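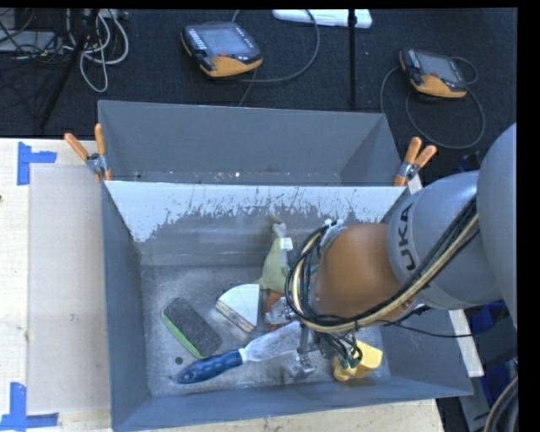

Page last changed: May

Why Does Metal Rust?

A guide for young readers from the Gallegos Museum of Everyday Materials

Shares: 16 | Comments: 5

Metal objects are strong, but they do not stay the same forever. A shiny bicycle chain can turn brown. A garden gate can grow rough patches. A bin that is used every day can become scratched, scuffed and dull. Scientists who study materials have names for these changes, and this page explains the most common ones.

What is rust?

Rust is a flaky, reddish-brown material that forms on iron. It also forms on most kinds of steel, which is made mainly from iron. Three things must come together before rust can form: iron, water and oxygen. Oxygen is a gas in the air around us. When water touches iron, oxygen joins with the metal and slowly changes it into something new. This kind of change is called a chemical reaction.

Rust takes up more room than the iron it came from. It swells, cracks and falls away in flakes. Fresh metal is then left open to the air, and the rusting goes on. Given enough time, a thin sheet of iron can rust all the way through.

Why does salt make it worse?

Salt water helps the reaction move along more quickly. Ships, piers and seaside railings need a great deal of care for this reason. In places with snowy winters, salt is often spread on roads to melt ice. Drivers there are advised to wash the undersides of their cars.

Do all metals rust?

No. Only iron and metals containing iron can rust. Other metals change in their own ways.

Copper turns brown and then, after many years outdoors, green. The green layer is called a patina. It can protect the copper underneath.

Silver becomes dark when it meets small amounts of sulfur in the air. This is called tarnish, and it can be polished away.

Aluminum forms a very thin, hard layer when it meets the air. The layer is too thin to see, and it helps keep the rest of the metal safe.

Gold hardly changes at all. Gold objects buried for thousands of years can still be bright when they are found.

How do people protect metal?

Paint is one of the oldest methods. It keeps water and air away from the surface. If the paint is scratched, however, water can reach the metal, and rust may spread beneath the edges of the scratch. Small chips should be repaired early.

Oil and grease are used on moving parts, such as chains and hinges, where paint would soon rub off.

Zinc is used to coat steel buckets, fences and roofs. Steel treated in this way is said to be galvanized. The zinc reacts before the steel does, so the steel lasts longer.

Stainless steel contains a metal called chromium, which forms a clear, protective skin. Many forks and spoons are made from it.

Try it at home

Ask an adult to help you. You will need three plain iron nails and three jars. Leave the first jar dry. Put tap water in the second, and salty water in the third. Place one nail in each jar, and look at the nails at the same time each day for five days. Draw what you see. Do not touch the nails with bare hands, and wash your hands when you have finished.

Words to know

Corrosion: the slow damage of a metal by the things around it. Rusting is one kind of corrosion.

Alloy: a metal made by mixing a metal with one or more other materials. Steel and bronze are alloys.

Galvanized: coated with zinc.

Related pages
What Is a Magnet?
How Glass Is Made
The Old Copper Roofs of Prallow
Why Do Bridges Have Gaps?
Coins of Durkutia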